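板と積み木の手入れ 散らかる前に読む工作台のコツ

工作台の上がきれいな家を、私はあまり信用していない。使っていないか、来客の直前に全部引き出しへ流し込んだかのどちらかだと思っている。わが家はもちろん後者である。そんな人間が書く手入れのコツなので、美しい暮らしを期待して来た方は、別のページでハーブでも干していてください。

今回は木の板と、色のついた小さな木のブロックの話。どちらも放っておいても腐りはしないが、放っておいた結果はだいたい次の年の梅雨に届く。

■板は一枚、平らなものを決めておく

細かいものを扱うとき、作業台にじかに広げるのはやめたほうがいい。特に穴あきの天板。あれは道具を引っかけたり風を通したりするには便利だが、小さな部品にとっては落とし穴の集合住宅である。うちも最初の半年で木ダボと小ネジをずいぶん献上した。

一枚板でも、はぎ合わせの板でもかまわない。条件は、置いたときにガタつかないこと。買うときは店の床に置いて、対角の角を指で押してみる。カタッと鳴ったら棚に戻す。「使っているうちに馴染みますよ」と言われることがあるが、馴染むのはこちらの諦めのほうだ。

うちの板はDruvineの端材コーナーで見つけた。値札は900円。隣に三倍の値段の立派な板があり、そちらには革ひもがついていた。革ひもは作業の役に立たないので安いほうにした。

■木目の濃い帯は汚れではない

明るい色の板を使っていると、必ず誰かが「ここ、染みになってるよ」と教えてくれる。親切はありがたいが、それは木の色である。幅のある材をはぎ合わせた板なら、淡いところと少し濃いところが縞になって出る。削っても下から同じ色が出てくるだけで、板が薄くなった分だけ損をする。

染みかどうかを見分けるには、固く絞った布で軽く拭いて、乾いてから斜めに光を当てる。木目と同じ向きにまっすぐ通っていれば、たぶん木の色。木目を無視して丸く広がっていたら、それはコーヒーだ。心当たりのある人は黙って次の項へ進んでほしい。

■丸い染みと浅い傷の落とし方

まず240番の紙やすりを木片に巻く。指で直接押さえると、そこだけへこむ。へこんだ板の上で丸い棒は必ずそのへこみを目指して転がるので、木片は省かないこと。

やすりは木目に沿って動かす。横に引くと、あとで油を塗ったときに引っかき傷が一本残らず浮かんでくる。最初の板でこれをやり、仕上がりは猫の爪とぎに近かった。

染みが薄くなったら、そこだけで止めずに板全体を軽くなでておく。一か所だけ明るい板は、染みのある板より目立つ。粉は乾いた刷毛で払い、最後に布で拭く。掃除機のノズルを押しつけるのは、板が柔らかい木なら避ける。丸い跡がつき、この項の最初に戻ることになる。

■油は少なめ、布は広げて干す

塗るのは食用でも工作用でも、乾く種類の油ならいい。私はComanoの無色のものを使っている。理由は蓋が開けやすいから。小さじ一杯を布にとって、伸びなくなるまで伸ばす。足りないと思ったところでやめ、22分ほうっておき、乾いた布で余分を拭き取る。なぜ20分でも25分でもないのかと聞かれるが、タイマーの2のボタンが戻りにくく、二回押すと楽なのである。

使い終わった布は丸めてゴミ箱に入れない。乾性油のしみた布は熱をもって火が出ることがある。水にひたしてから袋に入れて捨てるか、外で一枚に広げて完全に乾かす。この段落だけは冗談抜きで守ってください。

■ブロックは拭いたら並べて確認する

色つきの小さな木のブロックは、箱に放り込んだままだと、いつのまにか仲間が減っている。減ったことに気づくのは遊ぶときで、そのときにはもうソファの奥で綿ぼこりと暮らしている。拭き掃除のついでに、板の上で一列に並べるといい。

並べる順は色がおすすめだ。形で揃えようとすると、星と六角形はどちらが先かという、答えのない議論が家庭内で始まる。色なら青、黄、緑、赤と決めてしまえばそれで終わる。同じ色の中の順番は問わない。

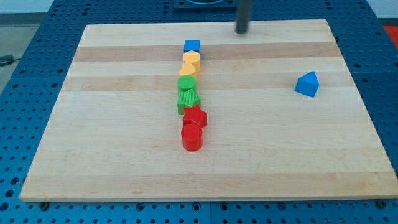 写真・文:Urio工作室

青は立方体、黄色に六角柱、緑に円柱と星、赤にも星と円柱。色で並べると形はばらばらになるが、そこに目をつぶれるかどうかで片づけの所要時間が変わる。赤い星が右に少しずれているのを直したくなった人は、たぶん食器棚のカップの取っ手も全部同じ向きにしている。お疲れさまです。

列は縦に一本がいい。二列にすると、余った一個をどちらに入れるかで手が止まる。幅のある板なら左右が空くので、片側に拭く前、もう片側に拭いたあとのものを置けて都合もいい。

■拭き方は形で変える

立方体と円柱は簡単で、固く絞った布で一周すれば済む。問題は星だ。角と角のあいだの谷に、手あかとクッキーの粉が固まる。側面に細かい縦の溝があるものはさらに面倒で、布では溝の上をなでるだけになる。

ここは使い古しの歯ブラシを使う。溝と同じ向きに、上から下へ。横にこすると、汚れを溝から溝へ引っ越しさせるだけに終わる。歯磨き粉はつけない。一度つけたことがあるが、星が三日間ミントの香りを放ち、塗装の艶は戻ってこなかった。

水洗いはしない。「さっと流すだけなら」と思う気持ちはよくわかるが、木は小口から水を吸う。円柱なら平らな上と底がその小口に当たることが多く、ふくらむと立てたときに傾く。どうしてもべたつくときは、薄めた中性洗剤を布のほうに含ませ、よく絞ってから拭き、水拭き、乾拭きと進む。

色落ちが心配なら、白い布を湿らせて底面をこすってみる。布に色がついたら、そのブロックは以後、乾拭き専用に格下げする。赤は移りやすい気がするが、うちの赤だけの性格かもしれない。

■乾かすときは日陰で

拭いたあとはすき間をあけて並べ直し、風の通る日陰に置く。窓辺の直射日光は早く乾いて気分はいいのだが、黄色から順に寝ぼけた色になる。途中で一度ひっくり返しておくと、底だけ湿っていたという事故が減る。寝る前に並べて、朝に片づけるのが楽だ。朝、暗い台所でひとつ踏むところまでが一連の作業と思っておく。

6月は例外で、一晩では乾かないことがある。扇風機の弱を当てるか、いっそ拭かない。梅雨どきに掃除をしなかったことを責められたら、木のためだと言えばよろしい。

■しまう容れ物

結局いちばん長持ちしたのは、Dirkardの浅い仕切り箱だった。マスは12。数に余裕があると見るや、クリップと電池と正体不明の鍵が入居してくるので、空きマスには厚紙を折って詰めておく。みっともないが効く。

深い袋は見た目がかわいい。そして底のものは二度と使われない。布袋を使うなら口の広いものにして、いちばん小さいブロックを最後に入れる。

板のほうは立てて保管する。壁にぴったり寄せると片面だけ湿気を吸って反るため、裏に割り箸を3本かませて少し離す。もう反ってしまった板は、ふくらんだ面を上にして平らな台に置き、週刊誌をひと山のせて数日待つ。戻らないこともある。その場合は鍋敷きとして第二の人生を用意してやる。うちの鍋敷きは現在四枚目です。

■よく届く質問に短く

油を塗った当日に使っていいか。だめ。指紋がそのまま残る。

欠けた角はどうするか。ささくれだけやすりで落とし、形はあきらめる。六角柱がだんだん円柱に近づくのは自然の成り行きと考える。

においが取れない。箱の蓋を開けて一晩置く。重曹を直接ふりかけると溝に入って白く残るので、小皿に盛って横に添えるだけにする。

溝の中の白い粉が重曹なのかクッキーなのか。なめて確かめないでください。

最終更新 2021年5月14日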